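Moving a sourdough starter interstate – anyone done it?
26 June 2019 | posted by gakcombe_girl
14 replies | 3 shares

gakcombe_girl wrote:
Hi all, long time lurker. We're moving from Gakcombe over to the west at the end of the month and I'm fretting about my starter more than I am about the furniture. It's 4 years old and came from my old neighbour Diarmuid Breathnach, who has since moved back to Ireland, so I can't just knock on the door for another jar. The drive is roughly 3000 km and we'll be doing it over a few nights in motels. Do I keep it in the esky? Dry it? Is quarantine going to want a word with me at the border?

brutside_baker wrote:
Dry it. Smear it thin on baking paper, leave it on the bench till it goes to flakes, crumble it into a zip bag. I've posted mine to my sister in Hobart like that and she had bread out of it within the fortnight. Ring quarantine before you go though, I wouldn't take a forum's word on that one.

Lâm_bakes wrote:
I'd go the other way. Drying it is fine as a backup but it sulks for ages when you wake it up, and mine never tasted the same. Make it really stiff, like a ball of play dough, bury it in flour in a tub and put that in the esky. We did a long trip in May and it was fine at the other end. A bit grumpy, one feed and off it went.

brutside_baker wrote:
Yours never tasted the same because you changed flour, you told us so in the rye thread!

Lâm_bakes wrote:
I changed flour AFTER that. Go and read it again mate.

gakcombe_girl wrote:
Ha, settle down you two. Might do both, flakes in my handbag and the stiff ball in the esky. Next question, what are people mixing in? My old crockery bowl has a crack right through it so it's not coming with us, and I want something wide enough to do stretch and folds in without tipping dough onto the bench.

Đạt Đồng wrote:
Go big and go pale, I reckon, you can see what you've missed when you scrape down. And get something smooth inside. I had one with ridges and I was picking dried dough out of it with a skewer every weekend.
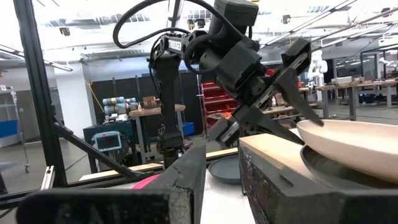

Big beige bowl, smooth on the inside.

Size wise, whatever you think you need, go one up. I do 2 loaves at a time and I used to end up with dough over the rim on warm nights.

brutside_baker wrote:
Agree on the size, disagree on pale. I've got a dark blue one and I can see every speck of flour in it. Glass is better than either if you want to watch the bubbles.

Đạt Đồng wrote:
Glass is cold in winter though. My dough sits there doing nothing till lunch.

bornelar_bill wrote:
Depends on your kitchen. I'm up the hill at Bornelar and everything sits there doing nothing till lunch, me included. I put the bowl in the oven with just the light on. Put a note on the oven door or someone will preheat it, which is how I lost my first starter.

Lâm_bakes wrote:
Oh no Bill. Was it a good one?

bornelar_bill wrote:
It was a lovely one. Smelled like green apples. The next one smelled like nail polish for a month.

gakcombe_girl wrote:
Sticky note packed with the starter then! I rang quarantine this arvo and was on hold for ages, they're going to ring me back about the flour. Will do the flakes tonight regardless. Does it matter if I've only got wholemeal in the house?

brutside_baker wrote:
Nah, wholemeal's fine. Spread it thinner than you think.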